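Opinion | Football | Women's Game

Home Fixtures Tables Clubs Opinion Podcast

Give the smaller clubs their Wednesday night back

I drove home from the Rivulel ground last Wednesday with the window down and my voice gone, and I've been trying ever since to explain to people who weren't there why a goalless draw in the second tier was the best night out I've had all season. So let me try it here, where I've got the room.

First, the crowd. The club gave it as 700, which sounds like nothing if you're used to watching football on television, where a camera can swing past 700 people in half a second. But put them all down one side of a pitch, under one low roof, with a drum at one end and a school choir's worth of kids at the other, and the noise comes back off that roof like weather. I stood next to a man who had brought his own cushion and never once sat on it.

And the game! Rivulel pressed like a team that had been told there was a bus leaving at halftime. Stela, who came in as clear favorites, couldn't get the ball out of their own third for the first 20 minutes, and when they finally did, their center forward hit the post so hard that the steward behind the goal ducked. Nahom Nigatu, who coaches Rivulel, spent the whole evening in a raincoat on a dry night, waving his left back forward and then, as soon as she went, waving her back again. I love watching him. He coaches as if he's parking somebody else's car.

My argument is a simple one. The league wants to move all of these games to Sunday afternoons starting in August, to line up with the top division and make one tidy block of matches for the broadcaster. I understand why. I can see how nice it looks on a schedule. I think it would be a real mistake, and I think it would be felt most by exactly the clubs that are doing the most interesting things right now.

Midweek is when a small club gets to be the only show in town. On a Sunday, Rivulel are up against the men's game on TV, youth matches all over the county, family lunch, the garden and the laundry. On a Wednesday at half past seven they're up against whatever is left in the fridge. People come straight from work with their lanyards still on. Teenagers come because it costs less than the movies and they can stand with their friends. Last season, before the trial of Sunday kickoffs, the club was pulling in over 600 on an ordinary night. For the two games they were made to play on a Sunday, the gate for one of them was 185. Same team, same price, same pies.

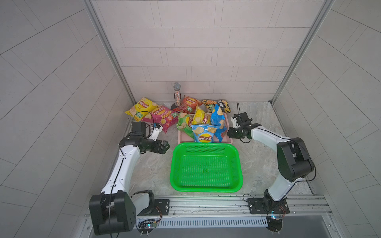
I know the answer that comes back, that a bigger television audience makes up for a thinner crowd. Maybe it does, for the division as a whole, in a good year. But a second-tier club sells its own tickets and its own tea, and it finds its next under-12s coach by talking to someone's dad along the rail. None of that happens through a screen. I'd also like to know who is going to tune in to watch 185 people sit quietly in the sunshine. Half of what made that draw so good to watch was that the players could hear every word. When the Rivulel keeper came for a corner and got both fists to it, the roar pushed her teammates up the field. You could see them run faster.

The players' side of this deserves a better hearing too. A lot of this division is still part-time, and it's often said that midweek games are hard on people with jobs. They are, and away trips especially. Anyone who has gone up to Aaltonen Park on a work night and been back at a desk the next morning has earned a complaint or two. So fix that part. Keep the long trips for the weekend and make the midweek games local ones. Rivulel and Stela are 40 minutes apart, for goodness' sake. A schedule drawn up by someone with a road map and a free afternoon would sort out most of it, and you'd get a string of derbies under the lights as a bonus.

Lights matter more than we let on, by the way. I've been going to football since I was seven and I still get a jolt when I come around the corner and see a pitch lit up, greener than any grass has a right to be. My niece came with me on Wednesday. It was her first game, and she stopped dead at the gate and grabbed my sleeve. She spent the second half on the front rail shouting for the Rivulel number 2, a fullback she had picked out entirely on the strength of her socks, and afterward that fullback came over and stayed until every kid on the rail had been talked to. It was close to ten o'clock by then and I'd guess she had work in the morning.

The league is taking comments from supporters on the new calendar before it votes. Please send one, even if it's only a couple of lines, and even if you disagree with me and love a Sunday game (you may well have a bus route to think about that I don't). And if you've never been, go before the clocks run out on this. Rivulel have one more midweek home game, against Ovine, who are third and score for fun. Get there early, because the pies go by kickoff. I'll be down by the drum.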